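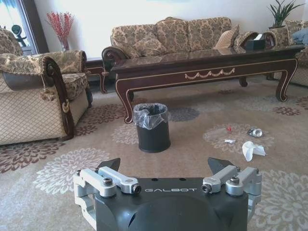

Ticket 485: Living room rug, litter missing the bin, corner keeps curling
Status: Closed, with a note
Product: Drirel patterned area rug, beige
Opened by: Tenant, upstairs flat, Nasel House

Monday, 9:10 am
Hello, and thank you for picking this up so quickly last time! I'm writing about the big beige rug in the sitting room again, the one with the round chrysanthemum flowers. I love it dearly, but I have two troubles with it. The first is that I keep missing litter on it. A tissue or a scrap of paper dropped on one of the pale flowers just melts into the pattern, and I find it two days later with my slipper. The second is that the corner by the window has started to curl, and I've caught my toe on it more than once.

The bin is the small black one, and it stands on the rug by the left end of the coffee table. I line it with a clear bag and fold the edge over the rim.

Monday, 11:40 am — Reply from Kubíček Home Care
Thank you for such a thorough message, it really does help. Let's take the litter first. Please pick up anything loose by hand before the vacuum comes out, and cans above all. A crushed can has sharp folds, and if it gets dragged along it can pull a loop right out of the pile. Shake the last drops into the sink before it goes in the bin. If a spot feels sticky afterwards, blot it with a cloth and 300 ml of lukewarm water. Please don't rub, however tempting it is.

For the corner, roll it backward against the curl, hold it for 5 minutes, then lay it flat under something heavy overnight. Books are fine.

Monday, 4:25 pm
I did as you said and felt very virtuous. I got down on my knees and went flower by flower, and it is surprising how much easier it is to see a white scrap from down there. The blotting went well too. The corner is better but still has a little lip to it.

I should have asked this before — can I lift the coffee table by its apron to get the rug out straight? It's the long dark one with the gold swags along the front, and I'd hate to hurt the carving.

Monday, 5:05 pm — Reply from Kubíček Home Care
Please don't lift by the apron! Gold paint on carved edges chips very easily. Two people, one at each end, hands flat under the frame, and clear the top first. A glossy top shows every scratch, so no sliding things across it either. If the lip is still there after a second night, ask for the Fleltolus corner grips, part 119. They stick to the underside and peel off cleanly.

Resolution: Second night under books, grips fitted, corner flat. Customer will check the pale flowers by hand before vacuuming.

We use cookies to remember your ticket and keep you signed in. Accept / Manage settings

Comments (3)

rugs_and_tea: Same curl on mine. The books worked without the grips, but I left them on for most of a week.

parlorpalm: Thank you for the warning about the apron. I have been lifting my table that way for years and always wondered where the gold flakes came from.

mopbucket: Do the grips work on tile? My floor is quite slippery by the door.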